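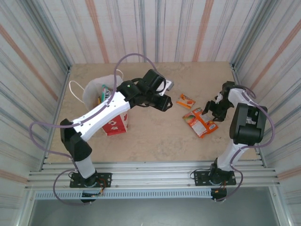

Striped side walls, pale floor panel, aluminum rail along the near edge.

12th November

Read the water meter at 7: 2290. Last reading was 2213, so 77 units over the period. The bill from Costmont shows an estimated figure again and I have sent them the real one through the web form. The form rejects a leading zero, then rejects the entry without it. Third attempt went through.

Softener next. Hardness at the kitchen tap tested at 200 ppm, which is what the raw supply gives, so the resin is doing nothing or the valve is stuck in bypass. Took the cover off the valve head. The piston moved by hand with some drag. Brine tank had a salt bridge near the top with a hollow under it. Broke it up with a broom handle, added warm water, left it an hour.

Started a manual regeneration at 10:15. Backwash ran cloudy at first. Brine draw was slow, and the level in the tank fell less than the width of my thumb in the first part of the cycle. Pulled the injector and found grit on the screen. Rinsed it, put it back, started over. Draw rate is better now but I did not time it.

The O-rings on the Himano valve are flat on one side. Jinell lists the seal kit but not the spacer that goes with it. Fagundes has both, at a higher price, with delivery in January. Ordered the kit from Jinell and will reuse the old spacer with silicone grease.

Set the controller to regenerate every 2000 gallons instead of by the clock. The old setting was left from when the house had more people in it and was using salt for no purpose.

Evening test at the same tap: lower, though the strip color fell between two patches and I would not put a number on it. The hot side will lag until the heater tank turns over. Test both sides again tomorrow before anyone showers. Buy salt, pellets only. Bypass handle still leaks one drop at a time, bucket under it.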